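In defense of the tray

When the canteen in Predstead reopened in August, the trays were gone. On the wall there was a small notice explaining that without a tray people take less food, and so less food goes to the garbage. I understand this idea and I respect it. But I eat there most days at 13:00, and I would like to say something for the tray.

A tray is a table that you can carry. It has a raised edge, so the fork does not travel to the floor, and it has two holes for the hands. With it I can bring my whole lunch in one walk. Without it I hold the plate in one hand, the glass in the other, and the knife and fork I must put in my shirt pocket, like pens. Older guests have to walk two times, and their soup waits alone at the table.
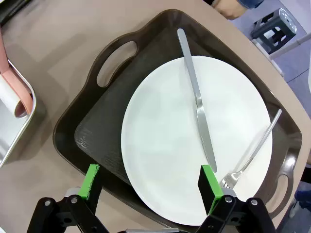
Plate, knife and fork on a brown tray.

My neighbor Adalberto Vieira worked many years in the dining hall at Lotness, where they served 2,000 lunches in a day. He told me that the tray was mostly for the end of the meal. The guest laid the knife and fork on the plate and carried everything together to the counter. The tables stayed almost clean. When the hall tried one month without trays, they needed two more people only for wiping.

I also think about manners. In my country, the way you leave the knife and fork says to the kitchen if you have finished. A plate returned on its tray is a small thank you to the person who washes it. Now I see cups left by the window and forks under the chairs, and I do not believe that people became rude in one summer. They have only two hands.

If the problem is wasted food, let us have smaller plates, or let us ask for a half portion without feeling ashamed. The canteen could also keep one pile of trays near the door for those who want them – I would be the first to take one, and I promise not to fill it.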